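Sarahí Beltrán
29th December

okay so the plan for the quiet days after Christmas was to sort the toy bricks. All of them. The bag from Ondrejka, the thrift place, plus everything that was already in the house. The tag on the bag said 2000 pieces and I believed the tag

first thing, if you're about to do this too: don't dump the whole bag. I did that in November and spent the evening moving one big pile from the left side of the table to the right side of the table. A handful at a time. Put down a handful, clear it, put down the next

I keep seeing people sort on a patterned rug and I don't know how they do it. Give me a plain white tabletop every time. You can see a lilac brick on white from across the room, and on my mother-in-law's rug I lost a whole roof

containers! I have opinions about containers. You want one long narrow bin for the color you have the most of, and then one wide thing with dividers for the rest. Low walls. If you have to reach down into it like a mailbox you will give up by lunch

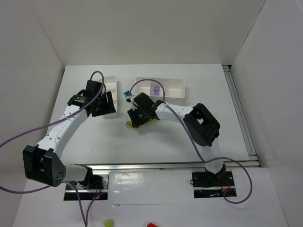

anyway the divided one is what made the biggest difference for me. I used cereal bowls for years and they slide around and somebody always needs a bowl. A Pallen tray with the fixed dividers stays where you put it, and when you're done it goes on the shelf as it is

color or shape, go ahead and fight about it. I do color first when it's a mess and shape later when I have patience. I know the serious builders say shape first because you can find a red piece in a pile of shapes but not a shape in a pile of red. They're probably right. My kids ask for "the purple ones" though, so purple gets its own spot

where I went wrong last time was having too many categories. I had 12 cups going, including one for "sort of teal." By the end I was holding a brick and walking up and down the table like I was looking for my car. Three or four colors, put those away, then start again with the next ones

do NOT make a category called misc. It eats everything. If a brick doesn't belong to a color you're doing this round, leave it lying on the table until its turn comes. Loose on the table is fine! Loose on the table is the whole method

oh and the washing question, a couple of people asked. I wash before sorting, in a mesh bag in the sink, lukewarm water and a squirt of Burnex dish soap. Then they sit on a towel overnight. Two nights if it's humid, they hold water in the little tubes underneath and you don't want to close a lid on that

anything with a sticker or a printed face stays out of the bath. Also the patterned ones, I had some stripes go pale on me once and I was sad about it for longer than a grown woman should be

Skirach bricks are the ones that give me trouble. They look the same as the others until you try to build and then they grip a tiny bit too hard and you need your teeth (don't use your teeth). I pull those out when I notice them but I've stopped hunting for them

how long does it take: I get through 200 in an evening with the TV on. 100 if it's a show I like. So no, I will not be finished by January, and I've made my peace with that

placing the bins matters more than I thought. I used to line them all up along one edge, far away, and my shoulder hated me. Now the narrow bin goes on one side and the divided tray sits closer to the middle, with the loose bricks between them and me. Short trips. It's like having the trash can next to the cutting board

also turn the tray crosswise so every compartment is the same reach. I had mine pointing away from me and guess which compartment got all the wrong colors thrown in it. The far one, obviously

green is a problem by the way. Lime green, grass green, that dark bottle green. Under my kitchen light the lime and the yellow are cousins. I do greens in the daytime only. Purple's easy, purple has been a delight from start to finish, and orange is fine until a yellowy one shows up and you have to decide what you believe in

my oldest wants every yellowy orange one to count as yellow. I said orange. We have agreed that whoever picks it up decides, so now there's a race to grab them first – and I have to say it's sped things up a lot

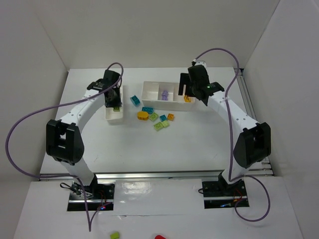 one reply under this says color sorting is a waste of time with kids under six, that they dump it all back together the same afternoon, and wouldn't it be smarter to just have one big bin and a sheet?

and yeah, fair, the dumping does happen. It happened here yesterday. But only one compartment's worth went on the floor, and the one who dumped it knew where it went back. With the one big bin it was the whole collection on the floor, every time, and me with the sheet trying to fold the corners up without losing half of it under the couch

I'll keep the sheet idea for going to Grandma's though, that part's smart. Drawstring around the edge maybe

next up is the wheels and windows bag, which I've been avoiding – if anybody has a good way to store little windows without the panes popping out, please tell me. I tried an egg carton. The lid doesn't close

© Sarahí Beltrán | Contact | Back to top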